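Blocks, a board and a very full Saturday

6/7/25

I have been meaning to write about the shape blocks for ages, and as the rain has put paid to the garden I've got a pot of tea and the whole afternoon, so settle in!

Regular readers will know that I have a weakness for simple toys. Give me a tin of buttons over a talking dinosaur any day. Our little play group (the Wednesday one, under fives, in the room behind the library) has been running for a good while now and the cupboard has filled up with all sorts. Puzzles with a piece gone, a farm with far too many pigs, the train set that eats batteries. And yet the thing that comes out first every single week is the shape blocks. I love them. The children love them. Even Faustino, who came along in February only to mend the radiator cover, sat down and had a go and was still there at snack time.

So what are they? Plastic blocks in red, yellow, green and blue, in more shapes than you'd get in an ordinary box of bricks. You've got your cylinders and your triangles, and then it gets more fun, with hearts and stars and chunky ones with lots of sides. They came in a job lot of 173 from a seller called Sastik, and I paid for them out of the cake stall money. There were no instructions and no booklet of ideas, which suited me fine.

I'll admit I was a bit sniffy about the colours to begin with. I'm more of a plain wood person, and I had grand plans for a shelf full of beautiful natural things in baskets. Then I tipped the blocks out on the rug for the first time and one of the girls gasped, and that was the end of that.

Why a board makes all the difference

The best thing I ever did was stop tipping them all out. A great heap on the floor is lovely for five minutes and then it's just a heap, and somebody kneels on a star (me, usually, and it hurts). Now I put a handful on a wooden board and leave the rest in the tub. The children come over and look properly. They pick one up, turn it round, put it down again somewhere else. You get so much more talk out of a few blocks on a board than you ever do out of the whole lot at once.

Ours is maple, and I'm terribly fond of it. It's pale, with a lovely wavy grain, and the bright colours look so cheerful against it that I could happily leave it out all week as an ornament. It was a find from Espinoza, the timber yard by the canal, where they let you rummage in the offcuts. I went in for a shelf bracket and came out hugging a plank. Yolotzin Chávez, who runs the group with me, gave it a good sanding along the edges and we rubbed in some oil from a tin that had been under my sink since we moved.

You don't need anything so fancy, by the way. A tray does the job, or a big chopping board, or the lid of a storage box turned over. I'd just go for something plain so the shapes stand out.

What I put out

I don't plan it much. I dip my hand in the tub and try to get all four colours, and at least one shape that comes up twice in different colours, as that's what gets them going. Two cylinders, one green and one red, will keep a three year old busy for ages. They're the same! But they're different! It's a big idea when you're three, and you can watch it land.

Stars are the other favourite. A red one and a green one together nearly always start a conversation about which is the best, and I have heard some very strong opinions. The yellow heart gets carried about in pockets, so I do a quick pocket check at going home time.

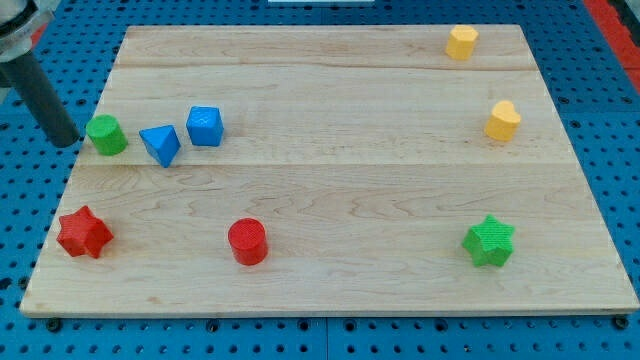 Games we come back to

Most weeks we just let them play, but there are a few things I've got up my sleeve for when it all goes a bit wild.

What's gone? Everyone shuts their eyes, I hide one block under a tea towel, and they have to tell me which. Start with three or four. The older ones can manage eight, and they're much better at it than I am.

Find me a friend. I hold up a block and ask for one that goes with it, and I don't say how. It might be the same colour or the same shape, or "they're both pointy". I've had a heart and a triangle put together because they were "getting married", and I wasn't going to argue with that.

Feely bag. An old pillowcase, one block inside, and a small hand in after it. Cylinders are easy, stars are easy, and the many-sided ones cause tremendous frowning. Some of our blocks have a fine pattern on the top which you can feel with a fingertip, so that has become part of the guessing too.

Rubbings. This was Yolotzin's idea. Lay thin paper over the patterned tops and rub with the side of a crayon. We went through up to 105 sheets in one morning (I'd bought a pack of 700 from the discount shop, thank goodness) and the walls looked wonderful afterwards.

Keeping them clean

Warm water and washing-up liquid in the big bowl, a swish round, then out on a towel to dry. The textured bits hold on to banana, I'm sorry to say, and an old toothbrush is your friend. The board only ever gets a wipe with a damp cloth. I did leave it by the radiator once and had a worrying evening, but it was fine.

I've been asked whether it's worth buying one of the big sets, and I'd say start small. Soltora do a bigger tub with 357 pieces and I did hover over it, I really did, but where would I put it? A dozen or two would be plenty at home, and they turn up in charity shops all the time if you have a dig in the bottom of the toy basket.

Next on my list is a bag with a drawstring, so the blocks can go visiting. My neighbour's grandson is coming for a week and I've promised him a lend. I've got some blue corduroy left over from the curtains and the sewing machine is out already. If anyone has a good simple pattern, do pop it in the comments, the last bag I made came out with no opening!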